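Kristýna Tichý
May 14, 2024

So the budget for the robot arm has been approved, and I would like to share with you what I have learned about buying a robot arm, most of it from invoices. 1/9

The arm itself is the cheap bit. I know how that sounds. We got three quotes and the arm was less than half of every one of them. The rest was gripper, pedestal, cabling, training, and a line that just said "sundries".

I rang Plumon to ask what sundries were. They said it varied. I said the number didn't seem to vary. They're sending me a breakdown.

Then there's the gripper. You will be shown a lovely one with two fingers. It will be priced separately, like the wheels on a car. Budget for a spare pair of fingers too, says Umut, who has met our staff.

Our best money so far went on simulation time. Four weeks of it, before ordering anything, trying out kitchen jobs with a virtual arm and a virtual table.
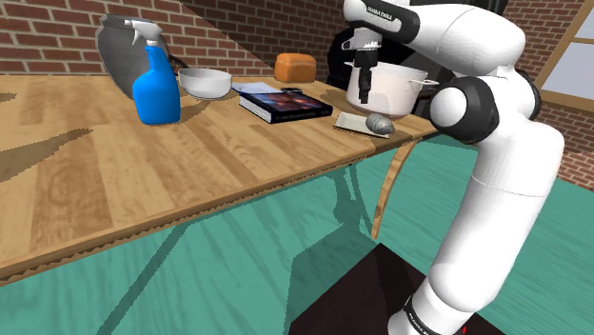
Shinji used those weeks to move the pedestal about until he liked the reach. Doing that with the real thing means drilling holes in the floor, and the landlord at Dindley has views on holes.

It also killed the second arm. Rasmus had pencilled in two from day one. We ran our job list with one and couldn't find enough work for the other, so that's gone, and so for a while had Rasmus.

Things I left out of the first draft: delivery up a flight of stairs, insurance, the safety assessment, and somewhere for people to stand while it's on. Together they came to more than 30 per cent of the total. The second draft was a quieter meeting.

Lead time is 11 weeks, quoted in April, "subject to confirmation". I've put it in the plan as next year and will be delighted to be wrong. If anyone has bought from Kudusholm, did the service contract ever get used? Replies open. 9/9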